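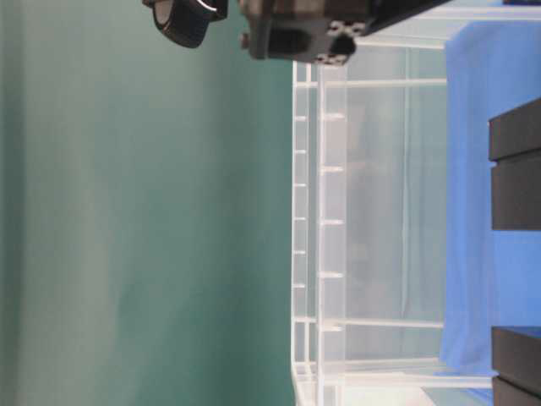 Why not plan the whole insertion before the arm starts to move?

A full plan made in advance depends on a pose estimate that is only good until the arm gets in the way. We plan the approach ahead of time, then let a local controller choose the last few centimetres from whatever it can still see and feel. The rest of this section explains how the two are joined, and why we are so pleased with the join.

4.2 Handing over from planner to controller

Orakzai, our planner, works on a coarse model of the cell: walls, shelf lines, the box in the fingers and the boxes already stored. It returns a path that ends at a pre-insertion pose just outside the open side of the container. Orakzai is fast and dependable when the model is right, and we saw no reason to replace it. The trouble starts at the shelf. Clear acrylic gives poor depth readings, and a panel that is missing from the point cloud is a panel the planner will happily drive through.

Our first fix was to draw the panels in by hand as fattened collision shapes. Colin Mottram did this for the early trials, and it kept the arm safe, but the fattened shapes left so little free space that Orakzai often reported no path at all. We then tried thinning them in steps of 8 mm, and found that no single thickness suited both the wide approach and the narrow opening. So we stopped asking one model to do both jobs!

In the current version the fat shapes are used up to the pre-insertion pose and are dropped at the handover. From there Weltska, the local controller, takes a short window of colour images and joint torques and puts out small changes in gripper position. It knows nothing about panels as such. It learned from 2194 recorded insertions that some directions of travel lead to a rise in torque and others don't, and it steers toward the second kind (Figure 6).

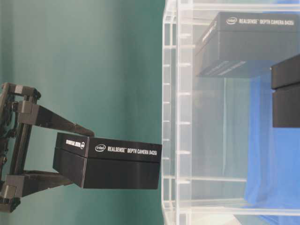 Figure 6. A boxed camera in the gripper beside the clear container, with other boxes to the right.

The handover itself took more care than either half. If Weltska starts while the arm is still slowing down, the torque window fills with the arm's own braking and the controller reads it as contact. We hold the pre-insertion pose for 61 control ticks before switching, which flushes the window completely. Natalie Marsden found the cause of this one after a long afternoon of plotting torque against everything else we log, and the fix is a single line in the configuration file. It was easily our favourite commit of the project.

We also pass one number across the join: the planner's clearance at its final waypoint. Weltska uses it as a speed limit. When clearance is generous the first steps are large, and when it is tight the controller creeps. This was meant as a safety measure, but it also smoothed the motion near the opening, and we have kept it in every version from April onward.

If torque goes past its limit, Weltska gives control back. The arm retraces its last 29 commands in reverse order, and Orakzai plans again from wherever that leaves it. Retracing is crude, and we like it very much. Free space the gripper has just travelled through is the one region we can trust without a depth reading, provided nothing else in the cell has shifted in the meantime.

Two weak points remain. The grip is treated as rigid, so a box that tilts in the fingers is still modelled as level, and the clearance value is then too hopeful. The behaviour on labels is odd as well: Weltska seems to lean on high-contrast printing to judge how far a box has travelled, and we don't yet know how it would cope with plain cartons. Both are taken up in Section 6, where we swap the colour encoder for the one from Stamumell and leave the rest of the stack as it is.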